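Drerel Workshop Notebook
Entry: July, afternoon session
Subject: White table, Wirnonby room. Surface care and layout

The purpose of this entry is to record the condition of the white worktable and the rules agreed for its use. The top was wiped with a damp cloth at 2:00 p.m. and left for 28 minutes before any item was returned to it. Cleaner was diluted at 5 ml to 200 ml of water, as for the Tomar benches. The undiluted product had left streaks near the far edge in the previous month. 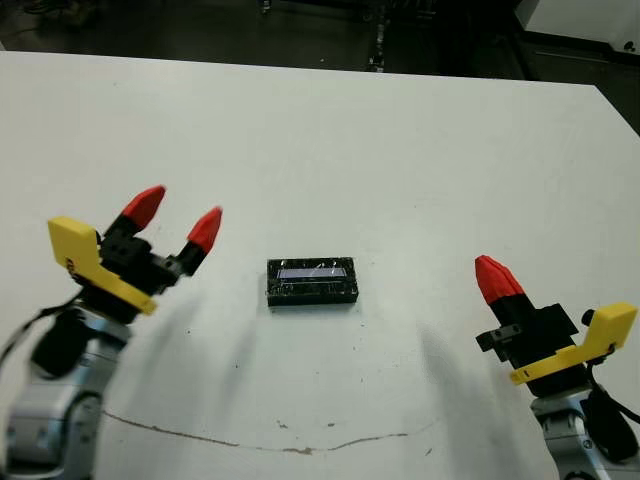

May the Sokanov solvent be used on the white top?
Solvent is reserved for the metal benches. The white top is to be cleaned with the diluted cleaner only, and adhesive residue is to be lifted with a plastic scraper.

Small parts are to be kept in trays and returned to the shelf at the end of each session. Drinks remain on the desks by the windows. Tape may be used to mark positions, provided that it is removed the same day. Colleagues who require the full surface should enter their initials on the sheet by the door, where 21 lines remain before a new sheet is needed.

A few faint specks are still present on the top. They are to be checked again after the next cleaning, and a second cloth should be ordered with the July supplies.
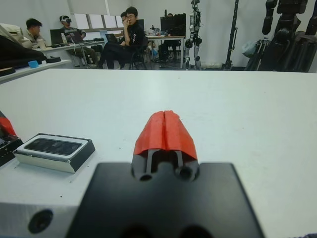 White table with small rectangular item lying flat, left side; desks and windows behind.

Open item: level of the table to be measured at all corners. Shims are in the Tomar drawer.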